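Subject: Re: [biseck-residents] Delivery drones for the clinic: questions before the April trial
Date: 08/09/2026

Hello all,

I answer below the message from the list, because I think it deserves a longer reply than "I agree" or "I don't agree." I live on the Corrigan side of the valley, so I am under the planned route and I read all the papers from Nirkero with attention.

> I went through the proposal again last night. They say the aircraft will fly
> at 300 feet over the houses and carry medicines from the Grisolura pharmacy
> to our clinic and later to private homes. What I don't find is one word about
> who decides which homes. Also, what happens with the noise? And why do they
> need a landing spot in my yard, if the package comes down on a line?
>
> I am not against new things. I only want to understand what I am signing.

On the height first. The number of 300 feet is for the flight between the pharmacy and the clinic. For the delivery itself the aircraft stays above the yard, and the box goes down on the line. In the older version of the proposal the height was 360 feet for everything, and I believe many neighbors still have this older version at home. If your copy has no table of contents, it is the old one. Please compare before you write to the county, or we will complain about two different plans.

On the landing spot. The form uses the word "landing," but I asked Nirkero by email and they replied that it means only a clear place where the box can touch the ground. It can be grass or a driveway. It should not have a tree or a wire over it. They promised to change the word in the next form. I hope they do it, as it made my mother-in-law very worried. She thought that a plane would come down beside her beans.

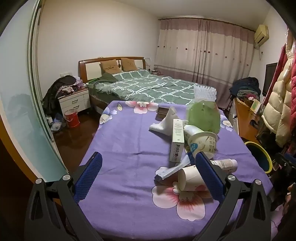
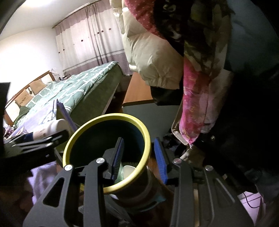
On which homes. You are right, this is the weak part. The proposal counts 741 addresses in the delivery area, and then it says that the first group will be 30 of them, "selected with the clinic." It doesn't explain how. My opinion is that people who can't drive should come first, and after them the people at the end of the gravel road, where the van doesn't go after heavy snow. I would like to see this written down in the plan. If it stays only as a nice sentence at a meeting, it can be forgotten by spring.

I also have a question that I did not see yet on this list. What does the pharmacy do with medicine that must stay cold? The proposal says "insulated packaging" and nothing more. For how long is it good, in July, if the person is not at home? My husband uses insulin, so for us this is not a small detail. I wrote to Grisolura and they told me that cold medicines are not part of the trial and will continue to come with the van. That is fine for me, but then the van must really continue! I would not want the van service to become smaller because the aircraft exists. I ask everybody who goes to the county office to mention the van also.

On the noise I can't say much. I have never heard this model. Nirkero offers a test flight above the sports field, and I think we should accept it before we argue more. One person hears a vacuum cleaner, another hears a mosquito, and on paper we will not agree. I would prefer that they fly it two times, once in the middle of the day and once early in the morning, when the valley is quiet and every sound goes up to our houses.

About privacy — I know that some of you wrote to me separately. The aircraft has a camera for finding the delivery place. According to the proposal the pictures are not kept after the delivery, except if there is an accident. I would ask for the number of days in that case, and who can look at them. There is an empty line for this in section four, so maybe they have simply not decided yet.

Finally, the consent form. You don't need to sign it to be against or for the trial. It is only for the households that want to receive packages. If you don't sign, the aircraft can still pass over your house, and I think this is what confuses people the most. The comments to the county are a different paper, the green one, and it can be left at the clinic desk or at the Biseck library.

If somebody has the new version as a file and not as a scan, please send it to the list. My scan has page six upside down and page seven is missing.

Best regards from the Corrigan side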